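Subject: Re: wrist view vs. head view
From: Chantelle Tshabalala

Dehua Yu wrote:
> Did adding the head camera help, or is the gripper view enough?

Hi Dehua, and thanks so much for asking! We trained on 20 demos per task with the gripper view only, then again with both.
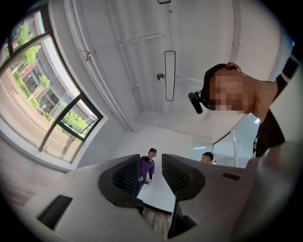 Both views together got 28 successes, and most of the gain came at the approach, before the fingers close. Themba wants to rerun 2 of the tasks (I do too!), so please hold off on quoting me until then.

Warmly,
Chantelle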